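## 4 Kann die Maschine schon den Tisch decken? Ein ehrlicher Zwischenstand

Als ich mit diesem Kapitel angefangen habe, wollte ich eigentlich über Spülmaschinen schreiben (das ist ja die Hausarbeit, die in jeder Umfrage ganz oben steht!). Gelandet bin ich dann bei einer Erdbeere. Guadalupe Ibarra hatte mich gefragt, was denn die leichteste Aufgabe in unserem ganzen Katalog sei, und ich habe ohne nachzudenken gesagt: Obst und Schüssel. Eine Frucht, ein Gefäß, ein Tisch, fertig. Unser Katalog heißt Aterness und umfasst 33 Haushaltsaufgaben, vom Abräumen bis zum Handtuchfalten, und diese eine steht darin auf Platz eins, weil wir sie damals für geschenkt hielten.

Gerechnet haben wir alles in der Simulation, und zwar mit der Küchenumgebung Prekholm, die wir im Juli noch einmal überarbeitet haben. Jede Aufgabe lief 300-mal, mit wechselnden Startpositionen und leicht veränderten Texturen. Als Erfolg zählt bei uns nur, wenn die Frucht am Ende in der Schüssel liegt und die Schüssel dabei nicht verrutscht ist. Das klingt streng, aber wer zu Hause einmal eine Schüssel vom Tisch geschoben hat, wird mir da wohl recht geben. Abbildung 6 zeigt Arm und Schüssel an unserem runden Tisch.

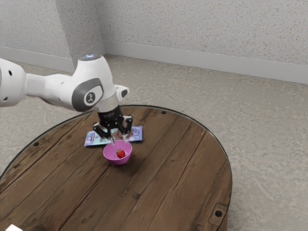 **Abbildung 6:** Simulierter Roboterarm mit Greifer an der Schüssel; die Erdbeere liegt darin, auf dem Tisch dahinter ein flaches, buntes Päckchen.

Mit dem Päckchen hatte ich übrigens so meine liebe Not. In der Planung taucht es als Hindernis auf, und der Planer Pringle — so heißt unser Bewegungsplaner, den Namen habe ich nicht ausgesucht — macht darum manchmal Umwege, die kein Mensch machen würde. Wir greifen ja einfach drüber weg. Pringle dagegen fährt in solchen Fällen erst hoch, dann seitlich, dann wieder runter, und das kostet Zeit. Für eine einzelne Beere ist das egal. Für einen Abendbrottisch, an dem vier Leute sitzen und Hunger haben, sieht die Sache schon anders aus, und da sind wir bei der Frage, um die es mir in diesem Abschnitt geht: Ab wann ist so eine Hilfe wirklich eine Hilfe?

Eine zweite Schwierigkeit hatte ich komplett unterschätzt, nämlich die Erfolgsprüfung selbst. Wann liegt eine Erdbeere »in« der Schüssel? Unsere erste Fassung hat einfach den Abstand der beiden Mittelpunkte gemessen. Das ging so lange gut, bis Läufe als gelungen durchgingen, bei denen die Frucht noch zwischen den Fingern hing! Seitdem verlangen wir, dass sie den Schüsselboden oder die Innenwand berührt und der Greifer sie losgelassen hat.

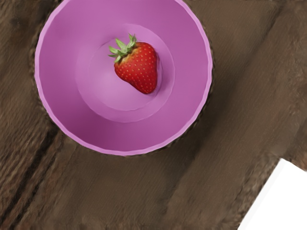 Mit dieser Regel haben wir sämtliche Läufe noch einmal ausgewertet, und 2604 davon mussten wir umetikettieren, über alle Aufgaben mit Gefäßen hinweg. Das hat mich erst mal ein paar schlechte Abende gekostet. Die Rangfolge der Aufgaben ist danach allerdings fast gleich geblieben, nur das Besteck ist nach hinten gerutscht (Gabeln verkanten sich gern am Rand, das kennt man ja).

Was heißt das nun für die echte Küche? Ich bin vorsichtiger geworden. Eine simulierte Erdbeere bekommt in unserem Modell keine Druckstellen, sie ist ein starrer Körper mit hübscher Oberfläche, und ob ein Griff zu fest war, verrät sie uns nicht. Die Kollegen in Prindport wollen deshalb als Nächstes ein nachgiebiges Fruchtmodell einbauen. Ich hätte gern zusätzlich nasse Hände, klebrige Tischplatten und ein Kind, das dazwischenfasst, aber das passt in kein Budget. Bis dahin würde ich einem Arm wie diesem das Umräumen von Obst zutrauen, solange jemand danebensteht und es nicht eilig hat. Das Tischdecken übernehme ich vorerst weiter selbst, und die Auswertung der Handtuchaufgaben folgt in Abschnitt 5.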